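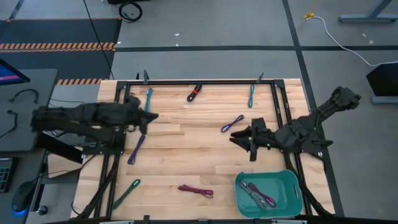

Two-arm station for putting bundled cables into a bin, Herkance accessory returns, Burkosbridge.

Dec 17, 2024 – Herkance has moved part of its cable sorting at the Burkosbridge returns site to two-arm robot stations. The change covers charging cables that come back from retail customers and are resold in bundles. It affects 21 employees, none of whom will lose hours under the plan given to staff in September.

Until now, each sorter took a tote of mixed cables, tested them, coiled them, tied them and placed them in bins for packing. The first three tasks stay with people. The last one goes to the stations, which run on control software named Nalia. Each station picks tied bundles from a tabletop and sets them in a plastic bin.

"The arms do the placing. Testing is still ours, and so is the tie," said Yareli Rosales, a shift lead at the site. "A bundle with a bad tie opens up when it's lifted, so we spend more time on that step than we used to."

The site handles 600 bundles per shift. In the first full week of use, 327 bundles were sent back to a manual table for retying or a second attempt. Macario Cárdenas, who manages the returns floor, said most of those came from thin cables with slack loops. A revised tying guide went out to all shifts.
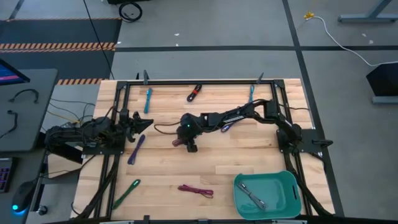 New duties and training

Sorters on the affected shifts rotate through a new post, station attendant. The attendant lays out bundles, swaps bins and stops the arms when a pick fails. Training takes 7 hours and is paid at the normal rate. Attendants also log each stop with a short code, a task that several employees have asked to have simplified.

Tonantzin Nava, an employee representative, said the new post is easier on the wrists but requires steady attention. Her group has asked for a limit of two hours per turn as attendant. Herkance has agreed to the limit for the night shift and is reviewing it for days.

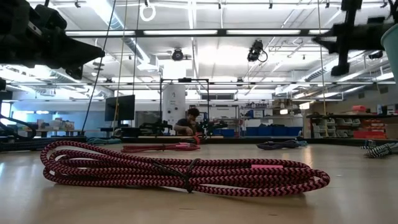

Cable type has a direct effect on the workload at the tying tables. Braided cables hold their shape better than smooth ones, according to Cárdenas, but their thickness makes the bundle harder to close. On a pink-and-black braided cable coiled into a loose oval, a single thin black tie near the middle holds many strands together. Under the revised guide, sorters check that tie by hand before the bundle goes to a station.

Xolalpa, the contractor that maintains the stations, will keep a technician on site through the first quarter. Requests for changes to the stop codes go to Kristýna Trnka in operations.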